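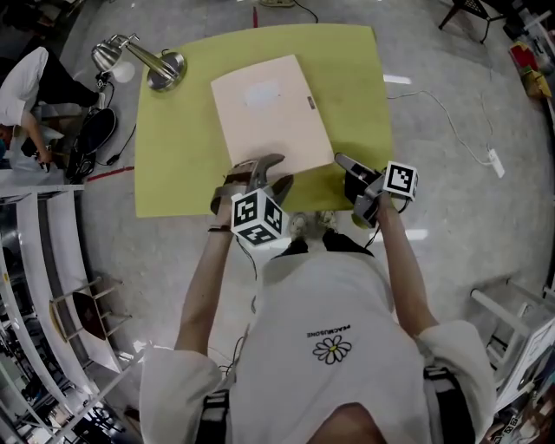
Cuvwood Opens Its Chore Study to Households and Small Shops

April 2025

Cuvwood, which has spent the better part of its life making software for stockrooms and back offices, is happy to share the first results of Yeon, a long and rather patient study of everyday chores and how close machines have come to doing them. The short version is that some chores are nearly there, a good many are not, and the ones that fall in between are more interesting than we expected when we began.

Yeon started with a question our customers kept asking us. A bakery owner wanted to know if a machine could fold her boxes before opening time. A father of twins wrote in (at some length, and we enjoyed every word) to ask when he could stop matching socks. We didn't have a good reply for either of them, so we set out to find one.

For the study, people carried out ordinary jobs at a table using hand-held grippers, with two fingers on each in place of their own ten. The recordings were then used to train Jitar, our control software, which tried the same jobs on a pair of robot arms. In all, the team collected 2340 recordings covering 116 chores, from laying out a place mat to closing a carton, wiping a counter and putting lids on jars.

Of those 116 chores, Jitar can now finish 11 well enough that we would be comfortable leaving it alone with them for an afternoon. Most of these involve things that keep their shape: stacking trays, setting cups on a shelf, squaring up a pile of menus. It is slower than a person at every one of them. Folding a thin shirt still goes wrong more often than right, and anything with a plastic bag is, for the time being, best left to people.

"I came into this thinking the heavy jobs would be the hard ones," said Na-rae Heo, who leads the Yeon study at Cuvwood. "Then I spent a whole morning with the grippers trying to lift one sheet of paper off another, and I went home with a new respect for my own thumbs. If a person with two eyes and years of practice finds a job awkward with those fingers, we shouldn't be surprised when the software does too. That has been a useful guide for us, and it has kept our promises modest."

Heo added that she is asked almost daily when a machine will do the dishes. "Rinsing a plate, yes, on a good day. A sink full of mixed things after a family dinner, no. I would love to give a date and I don't have one."

The next stage will take Jitar out of our own rooms and into working ones. Beginning in September, Nokesis, a housewares retailer, will try the software in 2 of its stores, where it will unpack small goods and tidy display shelves during quiet hours. Store staff will choose which jobs it gets and can take any of them back whenever they like. Cuvwood will publish what happens, including the jobs that are dropped along the way.

We are also inviting households and small shops to send in chores for the next round of Yeon. The duller the better, please – the jobs people barely think about are often the ones we have missed. A few lines on what the job is, how often it comes around and what tends to go wrong will be plenty. Every note is read by a member of the study team, and senders will hear back if their chore is picked.

The full list of chores, with results for each, is available from Cuvwood on request.

About Cuvwood
Cuvwood makes software for stockrooms, back offices and, more recently, robot arms. Yeon is its study of everyday chores, and Jitar is the control software being developed alongside it.

Media contact
Na-rae Heo, Yeon study, Cuvwood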